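A young duchess and her first proper job

Plenty of you wrote in after last month's piece on the small courts, so I'm delighted to have more news from Zurndale! The Duchess's younger daughter, Lady Mawar Mandagi, starts work at the Jirnano archive in March, cataloguing the household letters. The oldest goes back to 1494, and there are 204 boxes to get through (I would happily do it unpaid).

She'll be there 35 hours a week and has asked to keep her public engagements to 5 a year until the cataloguing is finished. I think that's a lovely, sensible choice, and the palace seems to agree — her name has already come off the summer tour. 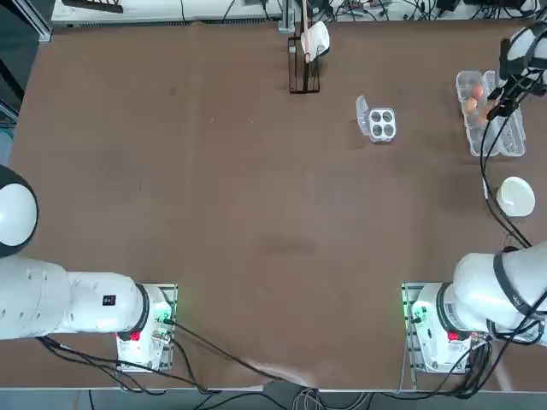 Brown tabletop with a white robot arm on each side.

Her cousin Syahrul Ismail takes over the Prinero regatta in her place, which should please anyone who enjoyed his speech at the christening. No word yet on who gets the flower show. And yes, the sapphire brooch question — I'm still looking into it, so do keep sending your old programmes and cuttings!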